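**Grip fault stops the shopping robots at Gilley**

Feb 27, 2021

So the thing everyone was muttering about at the Gilley open afternoon is official now. Punach has pulled the left hand on all 22 of its shopping robots while it sorts out a grip fault, and I got the story from Gladys Quintero over a very weak coffee.

It goes like this. The robot picks something off the veg stand with one hand and drops it in the basket it's holding in the other. Lovely, when it works. On a long practice run in the Gilley room, the left hand closed on its pick as normal and then just didn't let go. The arm swung across to the basket, the program decided the job was done, and off it went for the next item with the last one still clamped in its fingers! It knocked a divider and kept pushing until Gladys hit the stop button. She had her own hand near the stand at the time, which is the bit that worries me. She wasn't hurt, I should say, only cross.

They went back through the logs and found the same thing had happened on three earlier runs, out of 300, and had been written down each time as a dropped item. I do wonder who was reading those.
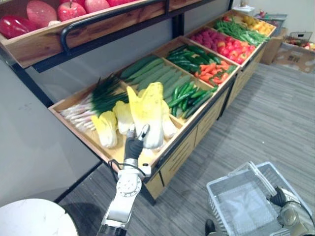
Lucero Guzmán reckons the hand itself is fine and the trouble is all in the release signal, and told me she would have stopped the runs after the first one, never mind the fourth. She also wants the stop button moved closer to the stand, and I'm with her there (it's a good few steps away, and I timed myself, badly).

Punach's view is that a small sensor in the wrist, made by Gasix, can read "open" when the fingers are still shut. A new part is on order and the hands will have a lower squeeze limit in the meantime, for bench tests only. Hjaltadóttir, who insure the room, want over 200 clean picks in a row before anyone stands within reach again. Fair enough, I'd want more!

The public demo has been put back to September. If you'd already booked, your place carries over and you don't need to ring up. I'll be at the re-test if they'll have me, and I'm bringing my own coffee.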